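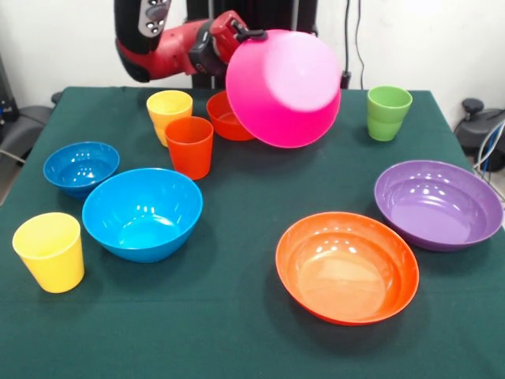 Our project began with a pretty homely question: what is the best way to put away a set of bright plastic dishes when the cupboard is small? We picked plastic because cups and bowls get dropped a lot in student work (ours certainly did!), and we spread a dark green cloth over the table so the colors would be easy to tell apart.

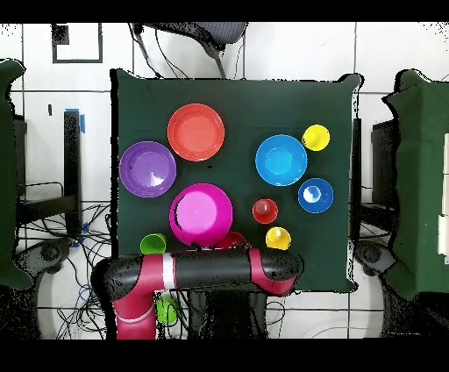 The cups taper a little, and the bowls come in several sizes, so before each round we talked over which piece ought to go at the bottom — a friendly argument that ate up most of our first 2 sessions at Savberg.

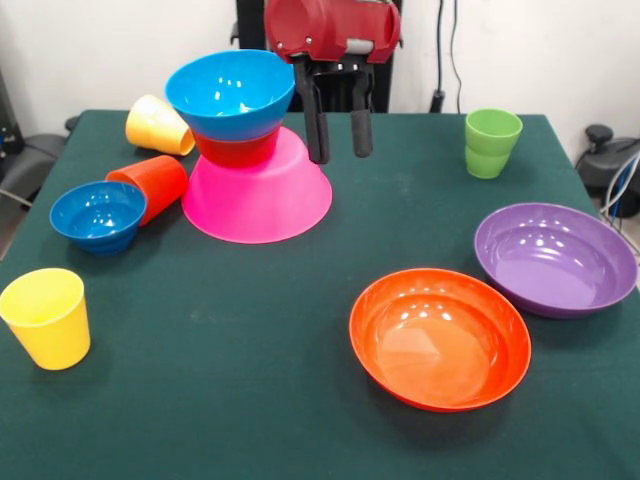
Zaid Karam
Student author, Stestemwood project

Mar 21, 2022

My own favorite is the big bowl turned upside down, with its flat base as a little shelf for a cup. Omar Nimri still prefers nesting bowls inside bowls, and his notes on that are in the next section.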